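Botcombe Residents' Newsletter - November

Protness Road: speed limit and verge cutting

The parish has been asked again about traffic on the Protness road, and there is now some news to pass on. Heather Katene went to the district meeting at Plorgate and brought back the notes that follow.

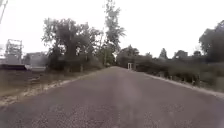
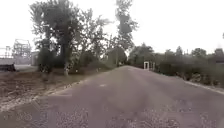
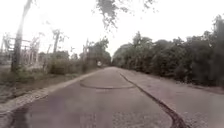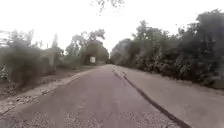
Four views along the road, with its verges and trees.

The request for a lower limit has been accepted in part. The stretch from the chapel to the Berchtold turning will drop to 50 once the new signs are up. The rest stays as it is for now. The district wants a traffic count first, and the counter will be in place for two weeks. If it shows more than 1,000 vehicles a day the matter goes back to Plorgate in the spring.

Verge cutting will be done twice next year instead of once. Please do not cut the bank by the chapel yourselves, as the orchids were lost that way before. Anyone whose hedge meets the road should have it trimmed back by the end of February - the school bus driver has complained about wing mirrors.

We still need people to walk the ditches after heavy rain and report blocked culverts. Vaughan Pomare keeps the list and has spare gloves and rakes. It takes an hour or so, usually starting at 10 in the morning from the hall car park.

The hall fund gave £300 towards the new bench at the bus stop. It has been ordered from a joiner in Protness. The old one is free to anyone who can collect it and does not mind a broken slat.

Lift sharing to the Plorgate surgery carries on as before. Put your name on the sheet in the hall porch by noon the day before you need to travel.

Contact: the Newsletter Editor, Botcombe Village Hall | © Botcombe Residents' Newsletter | Back to top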